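Review: The Semov Tabletop Handling Guide, Second Edition
Reviewed by Huguette Lacroix for the Cliltwood equipment bulletin, 18th October

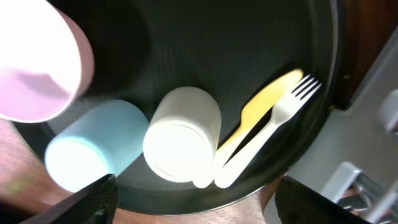 The second edition of the Semov guide sets out working rules for small robot arms that pick up and sort household items. It replaces a first edition that many laboratories found too general to apply. The text is shorter, and its 8 chapters may be read in any order.

The strongest chapter concerns mixed loads. Cups and cutlery placed together in one pan are treated as a separate class of task, with their own limits on finger speed and closing force. The guide asks that the operator record how each item lies before the first grasp, including any piece that rests on another. Our staff applied this rule throughout September and found the record sheet clear, although the space allowed for remarks is too small.

The chapter on wrist cameras is also sound. It requires that both fingers remain in view during the approach, and that the camera be checked again after any change of tool. Hanan Khoury, who supervised our trial, recommends adopting this section without change.

Two matters need correction. The rule on raised rims gives a clearance for straight descent but none for an angled one, and items close to the wall of a pan often call for the latter. The stopping procedure is split between two chapters — a poor choice for a page that may be needed in a hurry.

A site license costs 1850 and covers up to 2000 printed copies. Smaller groups may find this high. The guide is recommended for teaching laboratories, provided that a local note on angled approaches is attached.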